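3.2 Gathering demonstrations in simulation

All training examples were gathered in simulation. An operator steered the arm with a hand-held controller, and the system stored the wrist camera view, the joint angles and the gripper command at every control step. We used the Uvetti simulator with its stock contact settings, apart from finger friction, which we raised after early trials in May showed that held objects slid too easily.

Two operators recorded the set. Each practiced until they could finish a session without a reset, and the practice runs were thrown away. We kept 1000 episodes. A further 73 were dropped, mostly for dropped objects or for a controller that lost its connection partway through. An episode starts with the arm at its home pose and stops when the operator presses the end button. We did not trim the pauses in between, so some episodes include long stretches where the arm hardly moves. Section 5 looks at what this does to the learned policy.

Surface textures were drawn at random from the Skelusa library at the start of each episode. Objects and their surroundings were textured separately, and nothing stopped the two from ending up close in color. We left these cases in. A policy that finds the edge of an object only by its color will do poorly on them, and the wrist view gives it little else to go on once the fingers are near. The lighting was kept flat for the whole set.

The wrist camera is fixed to the gripper and moves with it. The housing therefore hides the lower part of every view (Figure 2). We tried cropping this region out, as was done for the Otard set, but the crop also took away the lower end of the fingers, and the policy became worse at judging when to close. The full view is used in all results below. Episode labels were checked by Barış Erdem, who did not take part in the recording. 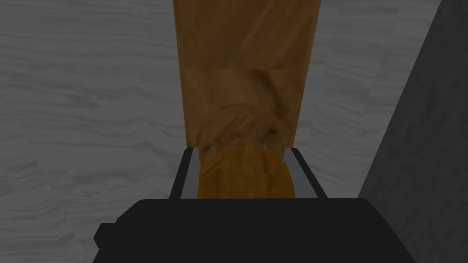

Figure 2. Simulated wrist camera view with a rounded orange object between the fingers. A tall wooden object stands directly beyond it.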